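4. Fitting the lid knob and the pot handle

For the small Tasora pot with blue fittings. The bigger Tasora pots use a longer screw, see section 6. Have a screwdriver ready and a dry towel. Allow 2 minutes per part, more if the old screw sticks.

4.1 Lid knob

1. Wash and dry the glass lid. Check the rim and the hole in the middle. Any chip, stop, don't fit the knob.
2. Lay lid on the towel, outside up.
3. Screw goes up from the underside. Metal washer first, then the soft one, soft one against the glass.
4. Set the knob on top and turn by hand untill it grips.
5. Screwdriver: a quarter turn more. No further.
6. Lift the lid by the knob, just above the table. It should hang level and not wobble. Tilts? Washer is off center. Back to step 3.

CAUTION: Overtightening cracks glass. Sometimes not right away, sometimes next time it's on the heat.

4.2 Handle

1. Empty pot, cold pot. Stand it on a flat surface.
2. Line up the handle with the bracket, hanging hole at the far end from the pot.
3. Start the screw by hand. If it goes in crooked take it out and start again, the thread is soft.
4. Tighten till the handle stops moving side to side.
5. Fill halfway with cold water, lift over the sink. Any play, tighten again.

NOTE: Check both screws after the first 3 uses, then whenever the handle feels loose. Spare screws and washers are in bag 41.

4.3 First use

1. Rinse pot and lid in warm soapy water, dry.
2. Boil plain water for a few minutes, lid on. Throw the water out.
3. Let the lid cool before it goes in the sink. Hot glass plus cold water, it can shatter.

CAUTION: Knob and handle are not for ovens over 200 degrees F. Keep the handle turned in from the edge of the stove and not above another burner.

NOTE: Storing it, lid goes upside down on the pot so the knob sits inside. Or hang the pot up by the handle and keep the lid seperate. 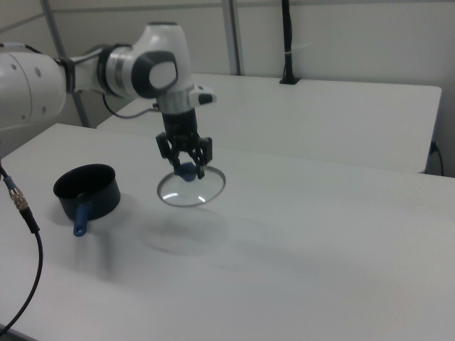
Fig. 4. Glass lid held level by the knob, pot alongside.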